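The Clillville House Letter
Item 4: The snack table after the guests go home

Many of you wrote to me after the July letter, where I complained about wrappers. I promised to come back to this subject before the year ends, and today is 31/12/2018, so I am almost too late. Tonight many of us will have people in the house, and tomorrow morning there will be a table to clear.

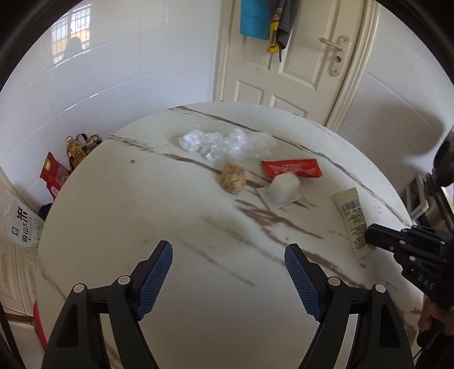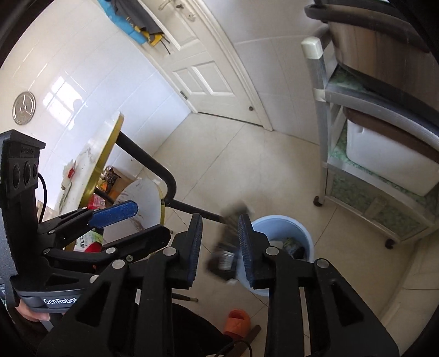
My wife and I have a rule for small packaged snacks, and it is a very simple one. The bucket comes to the table, the table does not go to the bucket. For years I carried wrappers across the room to the kitchen bin, two or three in each hand, and always something fell on the way and I found it on Wednesday under the radiator. Now I put a small plastic bucket on the floor next to the table, like the light blue one with the bit of refuse in it, and I clear from the chair. A bucket of this size is enough for a snack table. If you take a bigger one, you will not want to empty it, and then it stays until the weekend.

I begin with what can still be eaten. A packet which is sealed goes back in the cupboard, also if there is only one left from the bag. Jelly cups I turn over and look at the lid before I decide, because an opened one leaks slowly and makes a sticky ring on the table. Long thin sachets are the most difficult for me. They look the same full and empty when they lie flat, so I take each one between two fingers and press.

Clear plastic wrapping I leave for last. When it is in the bucket first, it opens itself again and takes all the space, and the small things roll off from the top. If you put it last and push it down with your hand, it stays. My mother made a knot in it, and I think she was right, but I do not have her patience.

About the table itself. We bought ours from Vrettos, it cost 900 and we paid it in 2 parts, so I am careful with it. On a top with a marble pattern the crumbs hide very well. Brown crumbs lie on the brown veins and you believe the table is clean until somebody puts down a white sleeve. I wipe with a damp cloth in one direction, from the far side to me, and then I move my palm over the surface – the hand finds what the eye did not. If the table has a metal edge, wipe also under it.

Several readers asked about the cleaning spray from Ciltier. I used it for one month and then I returned to warm water with a drop of dish soap. The spray smells nice, but it left gray lines on our glossy top and I had to wipe again.

The exchange shelf in Drornanbridge will take unopened snacks again after the holiday, in the same place by the stairs. Please check the date on the packet before you bring it.

I wish you a good evening and a short morning of cleaning.

Juraj Ondrejka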